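Print this thread | E-mail this thread

Teleop vs. hand guiding for kitchen tasks

brilero_fan
So we're teaching a two-arm setup to deal with plates and a dish rack, all by remote control. I drive, the arms follow, it records. After 75 demos my left hand is a lot smarter than my right! The plate is the hard part – you have to catch the rim with the fingers and keep it upright, and if I come in too fast I lose the angle and have to start over.
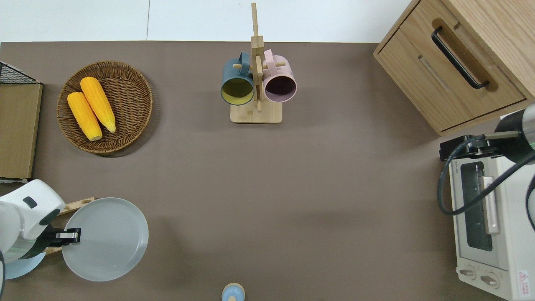
I keep wondering if I should just grab the arm and push it through the motion myself. Anyone done both?

Pondine
Hand guiding, every time. You feel the contact. With a remote you're guessing, and your demos end up full of little wobbles that the policy happily copies.

t_lundgren
Disagree, sorry. When you push the arm by hand, your own hands and sleeves get into the camera views, and then they're gone at run time. I did 100 demos that way in April and threw out most of them. Slow down on the remote and the wobbles go away.

brilero_fan
Okay, but how slow? I'm at 20 seconds a plate and already bored.

t_lundgren
Slower than that near the rim, normal speed everywhere else. And practice on something flat and dumb first, a little block or whatever.

brilero_fan
We do have one of those (see below). Will try it Wednesday.

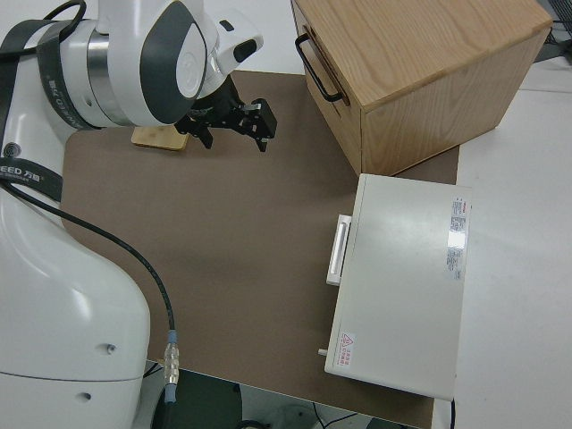 Gripper above the small block, side view.

Pondine
Still say hand guiding for the last 2 inches.

Comments

Öberg: Both of you are right, depends on the arm. A stiff one is miserable to push.

mugtree: Is the Borkalance thread on controllers still up somewhere?

Tormod Lundgren: Yes, it's pinned.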